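Home | Current Issue | Archive | Submit

4. What the fan letters say about encores

I went into the letters expecting complaints about ticket prices, and there are plenty, but what people really wanted to write in about was the encore. The Celteleck fan club kept 2,573 letters from the years the band was on the road, and I read every one of them (my eyes have not forgiven me). Most are a page long. A few run on for up to 30 pages, usually when the writer drove a long way and the band skipped the ballad!

I sorted the letters by what the writer was asking for, and I did it by hand, sitting on the floor with Cường Đồng and a big roll of masking tape. We argued a lot. Does "play it like the record" count as a request or a gripe? We went with request, and I'd still defend that.
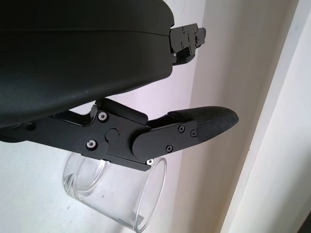

p. 600

The Rurton show is where things get interesting. The band played two encores there in November, and the letters about that night disagree on nearly everything: which song closed, who sang it, whether the drummer had already gone back to the bus. I don't think anyone was lying. People wrote weeks later, some of them after hearing a friend's tape, and the tape seems to have crept into what they remembered. One writer even describes a guitar solo from the Forncombe show as if she'd heard it in Rurton, which is a lovely letter and no use at all as a set list. 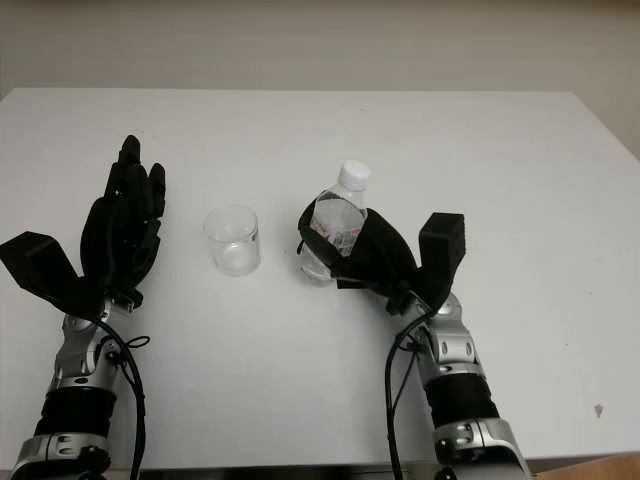 Trinh Triệu told me I was being too easy on the tape, and that fans mixed up their shows long before anyone had a recorder in a coat pocket. She may be right. I went back through the early letters after we talked and found the same kind of muddle in them, just with less detail about the solos. So I've softened the claim: the tapes gave people better material to misremember with, but the habit was already there.

One more wrinkle. The club printed its favorite letters in the newsletter, and once a story was in print it started turning up in other people's mail, sometimes word for word. I've marked those as repeats and left them out of the encore tally, though I kept them for the section on rumors. 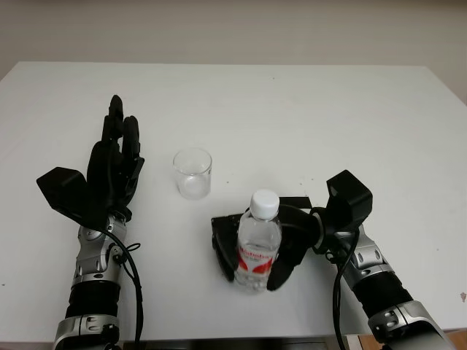

Figure 2. Left hand open and upright, fingers pointing up.

Related articles
Constanza Navarrete, Bootleg Sleeves and Their Makers
Sơn Đàm, Waiting by the Stage Door in Forncombe
Phong Thân, Who Wrote the Fan Club Newsletter?

Contact the editors | © August 2024 Gebretsadik Press | Back to top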